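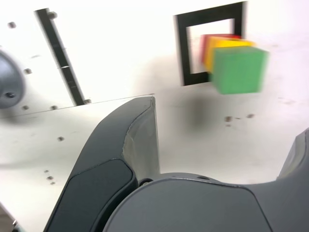

Ticket 2988
Subject: Colored cubes, color rubbing off and one sticky face
Product: Nesska stacking cubes
Status: Solved

Violeta Sosa wrote, Friday, 9:20 am

Hello there! I hope I've picked the right form, there were a few to choose from and I went with "play and learning" in the end. We bought the Nesska cubes in January for the activity table at our Rornside playroom, and I want to say first that the children adore them, the red and the yellow above all (there have been tears over the yellow). My trouble is that the red is leaving faint pink smudges on our white tabletop, and one face of a yellow cube has gone tacky, so that it grabs the cube next to it and the whole row comes along when you lift one. I've tried a damp cloth and then a drop of dish soap, and the smudges faded but came back by the afternoon. Is it the cubes or is it my table?

Notburga Marti, Stillar Support, replied, 10:45 am

Good morning Violeta, and thank you for such a nice clear note, you picked the right form. May I ask what you normally wipe the table with at the end of the day? Some sprays leave a film that softens the coating on the cubes. Could you also look for the small number stamped on the underside of a red one?

Violeta Sosa wrote, 11:10 am

Oh, that could well be it. We switched to the Tomar citrus spray a little while ago, and I'll admit I spray the cubes too while I'm at it. The number is 413.

Notburga Marti, Stillar Support, replied, 1:30 pm

Thank you, that helps a lot. Please try this:
1. Rinse the table twice with plain warm water and dry it.
2. Wash the cubes in lukewarm water with mild soap, no spray.
3. Leave them to air 4 hours, set apart so no faces touch.
4. Rub a red cube on white paper, 10 strokes.

If the paper picks up any pink, write back and I'll send a new set.

Violeta Sosa wrote, 6:05 pm

Paper is clean! The yellow one was still a tiny bit tacky, so I washed it again and now it slides off its neighbor just fine. The spray has gone back under the sink and the cubes are out for the morning group. Thank you so much for your patience with me.

Ticket closed by N. Marti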